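Minutes — Visit Working Group, May meeting

Present: C. Bastos (chair), operations, purchasing, floor staff representative, minutes secretary
Started 2:00 p.m.

1. Minutes of last meeting
Accepted with one correction. The quote from Loso covers the arm and the gripper. It does not cover training, as we had written.

2. Report on the visit to Heker
Conceição Bastos reported on the open day. The task on show was handling artificial flowers, and the host's aim is to sell the same setup to people who pack stems for stores, which is our interest in it. The host's talk ran well over its slot and left less time at the table than we had been promised. Operations noted that blue blooms and a red rose spread out on a clear white surface are a kinder test than anything on our benches, where stems arrive in a heap.

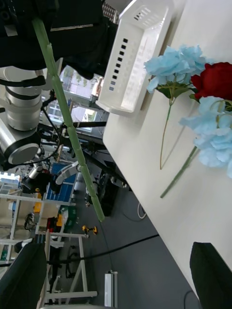
Does the price we were given include the software?
The first year is included, and after that the Binari license is billed separately at 2,207 per station.

Purchasing asked that this figure be put in writing before anyone repeats it upstairs. The flyer handed out at the door leaves the license out entirely.

3. Claims made during the talk
The speaker said the system had been run on 362 different items. Asked how many of those were soft or easily bruised, he said he would have to check. He also used the phrase "100 percent repeatable" twice. The chair asked what was being repeated and did not get an answer she could write down.

Floor staff asked about fresh flowers. Artificial petals don't bruise or drip, and an artificial stem is the same thickness every time if you buy it from the same place. The host agreed that fresh stock "would need some tuning." No estimate was given for how long tuning takes or who pays for it.

Operations was more favorable on the grip itself and thought the jointed green stem was a fair choice of object, being long and awkward to hold. The rest of the group accepted this, with the reservation that one long stem is a small part of an order.
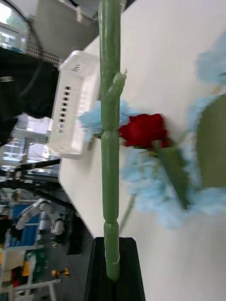

Green jointed stem at the gripper, with the rose and blue flowers on the table behind.

4. Comparison with Tăng
Tăng has offered a demonstration at our own site, using our stock. The group preferred this. Purchasing warned that their last quote took 14 weeks to arrive and came with a page missing.

There was some discussion of whether to wait for Tăng before answering Heker. Agreed to wait — Heker's discount for early orders was not thought large enough to hurry for.

5. Actions
Purchasing to get the Binari license terms in writing.
Operations to send Heker a box of our ordinary mixed stems and ask for an uncut recording of a full run, mistakes included.
C. Bastos to reply to Tăng and ask for a morning slot.
Floor staff to list the five items most often damaged by hand, so that both firms are asked about the same things.

6. Other business
The parking claim from the visit has been passed to accounts. Lunch was not provided, despite the invitation.

Closed 3:10 p.m. Next meeting once Tăng has confirmed.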